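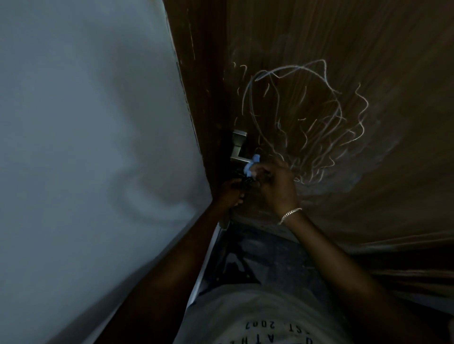
Concentrated cleaners should be sold by the number of buckets they make. At present most are sold by the size of the jug, and the label leaves the arithmetic to the buyer. Trirum's floor and surface concentrate is diluted at 5 ml per liter of water for light soil and 15 ml for heavy soil. A 1,000 ml bottle therefore makes 200 liters at the weak rate and under 70 at the strong one. The difference matters more on some surfaces than others. A dark brown wooden door beside a pale, smooth wall is a fair test: residue that stays invisible on the paint can show as a gray film along the grain, and the usual cause is too much product in the water.

Stanavia prints both rates on the front of its bottle, in type large enough to read at arm's length. Drundwood gives a single instruction, "one capful," and the cap has no fill line. I measured mine at roughly 15 ml, the heavy rate by most makers' standards, yet the label recommends it for daily wiping. That sells more bottles and leaves more film.

The objection from manufacturers is that buyers do not read ratios. Some do not. A marked cap would serve them just as well – it costs very little to mold – and Ametepe has fitted one to its degreaser since September. The line is easy to see and the dose can be repeated.

Unit pricing on the shelf should follow the same rule. Price per diluted liter, at the rate stated for ordinary use, would let a shopper compare a concentrate with a ready-to-use spray.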